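4.2 Setting the Storage Zones

Wiletti Stock Manager sorts every bin into a zone before it can hold items. Set up the zones first, then add bins.

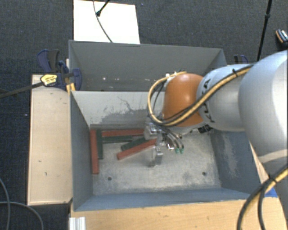

One Urer user wrote to us that she had added 105 bins before making a single zone and had to move each of them by hand. Bins added early go to the Unassigned list and stay there.

1. Open Settings and choose Zones.

2. Select New Zone. Type a name of up to 37 characters. Slashes and commas are not accepted.

3. Enter the first and last bin numbers. A zone can hold up to 775 bins.

4. Choose a count schedule: weekly, monthly or on request.

5. Select Save. The zone shows in the left column with a gray dot until it has at least one bin.

Note: Bin numbers may not overlap between zones. If they do, error 677 appears and the new zone is not saved. Change the range and select Save again.

Note: Labels printed from the older Kyei version can still be scanned. Turn on Accept Old Labels under Settings, Scanning.

CAUTION: Deleting a zone also deletes its count history. Export the history first (see 4.6). The bins and their contents are kept and return to Unassigned.

To rename a zone, select its name, type the new one and press Enter. Handheld readers pick up the change the next time they sync.

4.3 Adding Bins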